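3.2 Materials and stacking stability

The second group of items consisted of nesting and stacking toys intended for children between one and three years of age. Items were drawn from two product lines, Ludik and Vendero, and were bought through ordinary retail channels in January. A total of 42 sets were retained after incomplete sets and sets with damaged parts were removed. Each set was unpacked, washed with mild soap, dried for one day at room temperature and weighed.

For every set we recorded the outer diameter of each part at the base and at the rim, the wall thickness at the rim, and the mass. Parts with a figure or handle were measured twice, once with the figure in place and once with the figure removed. The height of the center of mass was found by balancing the assembled toy on a knife edge along its long axis. Where a figure could not be removed, only the combined value is given in Table 4.

Two measures of stability were used. The first is the static tipping angle, defined as the smallest inclination of the support at which the toy falls without being touched. The second is the insertion tolerance, defined as the largest sideways offset between the axis of a stem and the axis of the receiving part at which the stem still enters without moving the receiver by more than 2 mm. The tipping angle is widely reported for toys of this type. Insertion tolerance is reported less often, and the methods differ enough between studies that direct comparison is not possible.

In all, 1551 insertion trials were carried out. Of these, 208 were excluded before analysis: in 131 the receiver had not been returned to its starting mark, and in 77 the offset was not recorded. The remaining 1343 trials form the basis of the results below. Trials were spread over the sets as evenly as the number of parts in each set allowed.

3.3 Support surface

Early tests on bare tables gave scattered values for receiver displacement. Differences in surface finish from one table to the next were large enough to hide the effect of receiver mass. The remaining trials were therefore run on a flat white board placed on the table, and the 700 trials completed before this change were repeated in full. The early values are not included in the totals given in Section 3.2.
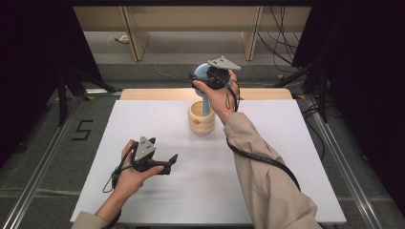 Figure 3. Light blue figure with its stem in a ring-stacked cup, on the white board.

Tall figures on narrow stems place a large share of their mass above the rim of the receiver. The effect on tipping angle depends on the depth to which the stem is seated and on the clearance between stem and opening. The combination in Figure 3 is typical of the problem: the head is broad and rounded with a spiky fringe, the stem is slender, and the cup is built up from rounded bands that offer no flat side wall to serve as a reference. For shapes of this kind the axis of the stem was taken from its two visible edges and the axis of the cup from the rim alone - the bands were ignored. Repeat measurements by the same observer agreed to within 1 mm.

Receivers with a straight wall were treated in the usual way, with the axis taken from the midpoint of the base and the midpoint of the rim. The two procedures were compared on a subset of straight-walled cups and gave no systematic difference. Mass was entered as a covariate in both cases. Sets from the Vendero line had thicker rims than those from the Ludik line, and rim thickness was accordingly kept as a separate term in the model described in Section 4.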